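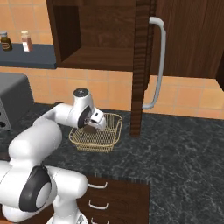
**Session 7: planning the basket task before you build**

Notes by Pieter Oosthuizen for the home build group. Bring your own laptop and the parts list from last time.

We work in simulation first. A mistake there costs you a reset, while the same mistake on the bench can cost you a finger joint or a servo. Everyone should have the Plonus kitchen loaded before we start. If it will not open, see Rajitha Majumder, who has the spare copy.

## Setting the approach

1. Place the base so that the basket is well inside the arm's reach. An arm at full stretch sags and shakes, and our printed links are worse than most.
2. Come in from above. The rim is the first thing the fingers will catch, so add a waypoint over the basket and lower from there.
3. Keep the wrist clear of wall cabinets. Check the elbow too — people forget it.
4. Save the path under your own name.

## Gripping a carton

A parallel gripper suits flat-sided packets. Close on the two flat sides, lift a little, then move sideways over the rim. Set the closing force low and raise it in small steps. Ionuț Buzatu crushed a real milk carton in July with the force set to 42, so please start well below that.

Items already in the basket count as obstacles. Pick a release point away from them.
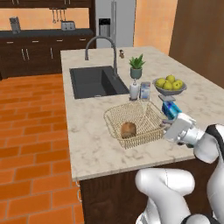
## Moving to the bench

Do not wire anything until your path has run cleanly seven times in a row. Then:

- clamp the base at two points
- run at quarter speed with the gripper empty
- keep one hand on the stop switch — the red one, not the mains

Log each run on the Brunix sheet, including the failed ones. Gerrit Botha will collect the sheets at the start of session 8.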